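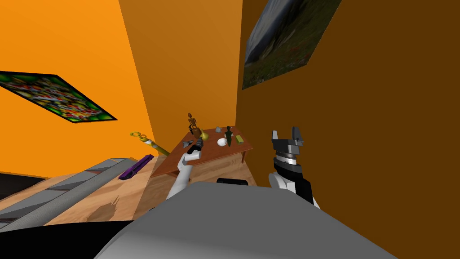 Issue 40

Home Stories Money Nature Puzzles Ask Us

Reading time: 4 minutes

Who pays for the street lights?

When you buy an apple, you know who paid for it. You did, or the grown-up with you did. But who paid for the lamp post outside the shop? Who paid for the road, the bin on the corner and the library across the way?

Most things like these are paid for with tax. A tax is money that people and businesses have to pay to the government or to the local council. The money goes into one big pot, and the pot is used to buy things that everyone can use.

Why not just buy them ourselves?

Think about a street light. If one family on your street bought a lamp post, it would shine on everybody who walked past. The other families would get the light for free. Each family might then wait for somebody else to buy one, and the street would stay dark.

Sharing the cost gets round this problem. Everybody pays a bit and the lamp goes up.

An example with numbers

Burkomton is a small town with 1000 homes. The council asks each home to pay £50 a year for the library. We can work out how much money that makes:

1000 homes x £50 = £50,000

That pays for the librarians, the heating and new books. One family could not pay for all of this alone, but £50 from each home is enough to keep the doors open.

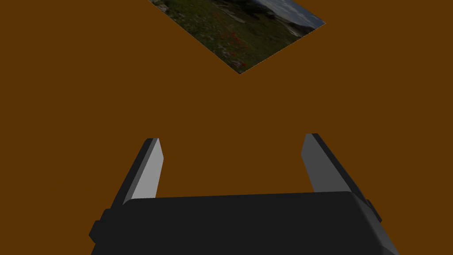

Now look at Udside, a village up the hill with only 40 homes. The people there want a bus shelter. If each home pays £50, the sum is:

40 homes x £50 = £2,000

The shelter costs £3,178, so Udside is £1,178 short. The village has a few choices. Each home could pay more. The village could save for another year and build the shelter then. It could pick a cheaper shelter, or ask for help from a bigger council that collects tax from lots of places.

People often disagree about which choice is best. Somebody who takes the bus every day may want the shelter now. Somebody who never takes the bus may want to wait, or may want the money spent on the footpath.

Different kinds of tax

There are many sorts of tax, and grown-ups may pay several of them. These are three of the main ones.

Income tax is paid out of the money people earn. In many countries, people who earn more pay a bigger share.

Sales tax is added to the price of things in shops. In Britain it is called VAT, which stands for Value Added Tax. It is often already counted in the price on the label, so you may have paid it without noticing. Some things, such as most children's clothes, have no VAT added.

Business tax is paid by companies out of their profit. Profit is the money left over after a company has paid its costs. Suppose a bakery called Tuncer sells bread and buns. First it has to pay for flour, ovens and the people who work there. What is left is profit, and part of that goes in tax.
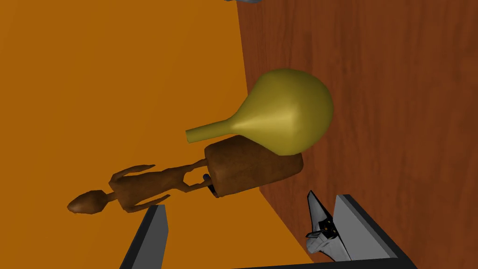 A yellow-olive gourd shape with a long, narrow neck.

Who decides?

Grown-ups vote for the people who run the council and the country. Those people decide how much tax to collect and what to spend it on. They write it all down in a plan called a budget. Most councils put their budget where anyone can read it – usually on a website, and sometimes at the library too.

Try it yourself

Pretend your class has £50 to spend on something everyone will share. Write down your idea and what it would cost. Then ask the rest of the class for theirs. You will probably have to vote, and some people will not get what they wanted.

Words to know

Tax: money people and businesses must pay to the government or council.
Budget: a plan for spending money.
Profit: what a business has left after paying its costs.
Council: the people who run a town or area.

In the September issue of Urna: how does a bank lend money?

We use cookies to remember your settings. Ask a grown-up before you change them. Accept Settings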